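Folding cloth by hand demos - when do you open the gripper?

Posted by vostgate_bench, 9 September 2019

I'm recording demonstrations with a hand-held gripper so an arm can learn to fold clothes and small blankets. I do it on a bed at home. So far I have 498 recordings, all of a person pinching the cloth, lifting it, carrying it over and letting go. The arm we train on copies the pinch fairly well. The trouble is the release. It opens too early, while the cloth is still in the air, or it drags the fold back when it leaves. Each recording runs 12 seconds. Should I make them longer, or am I doing something wrong with my hand?

Warkix

What are you folding? Thick knits behave differently from thin shirts. I had no luck until I stuck to one kind of cloth. Also check your battery.

Skiltano

Length is probably not the problem. Look at what your hand does right after it opens. Most people open and pull away in one motion, so the model never gets a clean example of the fingers being open and still. Bring the cloth all the way down, stop, open, wait a moment, then back out straight along the direction the fingers point. Only close them again once they are clear of the cloth.

I'd also look at how the two finger states appear to the camera. On our setup, closed on a fold and closed on nothing can look very close:

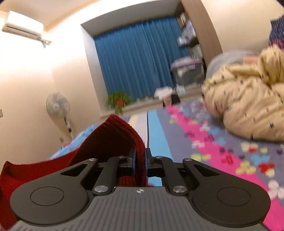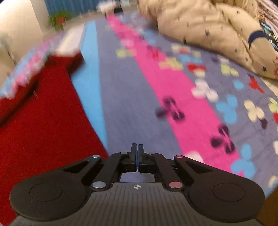 If you log the finger opening as a number along with the video, the model has something besides the image to go on. We added that in August and retrained on 1000 recordings, and the early releases mostly went away. We did change the pause at the same time, so I can't tell you which one did more.

Go through your recordings and throw out any where you missed the first pinch and tried again, at least for now. You can put them back later if you want the arm to learn to retry. I'd start with 30 careful ones, train on those, and watch the release before recording more.

Rácz

Agree with the pause. Don't make it too long though - ours learned to just sit there holding the cloth.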